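Moved from a house to a two-bedroom unit in Nirkholm in February. A few things I learned about getting rid of stuff, in case you're about to do the same.

Start with the garage. We left it to the end and it took longer than the rest of the house put together.

The council hard rubbish pickup is free but you only get 2 a year, and there was a wait for ours. Book it before you book the truck.

Books were the hardest. The op shop on Kragh Street stopped taking them before Christmas. Ended up driving four boxes out to Ukmont, where the library still runs a sale table.

Sold the dining table, the mower and the spare fridge online. Made $817 all up. The removalist quote dropped by $519 once those were off the list, so that was worth the messages at 11 pm asking if I'd take half.

Don't pay for storage unless you have an end date. My sister has had a unit in Gallska for years and couldn't tell you what's in it.

Old paint goes to the transfer station, not the kerb. Same with batteries and gas bottles. Check the opening hours first - ours shuts at 2.
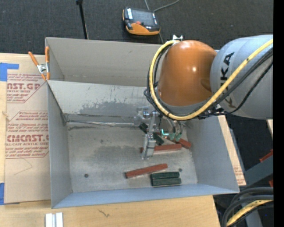 Grey metal bin on a wooden tabletop, KUKA arm reaching in.

Keep one box for the first night. Kettle, mugs, sheets, phone charger, toilet paper. Label it on every side.

Still have 32 coat hangers if anyone wants them. Pickup only.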